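Home | Reviews | Walks | Shop | Contact

Gristham on Foot: a pocket guide to the town's old shopfronts

I've been carrying this little book about since December and I've grown very fond of it. It takes you past 52 buildings, mostly on the high street, and it's lovely on the small things, like the tiled doorway at the old Song drapery (I must have walked over it for years without looking down!). The writing is clear and friendly, and you come away knowing your corbels from your cornices.

I do have grumbles. The map is printed across the fold, so Nandutell Lane vanishes into the spine, and the chapter on the corn exchange is only 2 pages long, when I'd happily have read 13. The index is good, though, and the old street numbers are given beside the new ones, a great help if you're chasing a family shop.

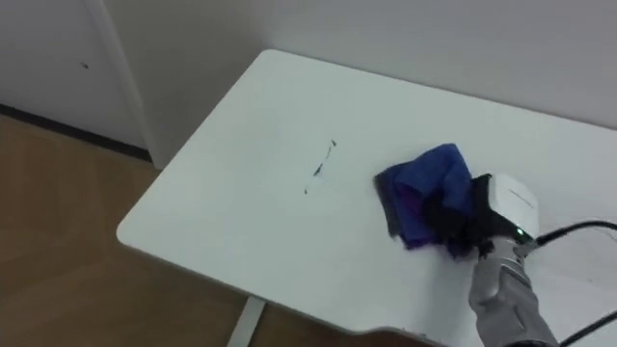

Can you do the whole walk in one go? Most people would manage it in an afternoon, with a stop for tea by the market hall.

Filed under: Book reviews, Local history, Buildings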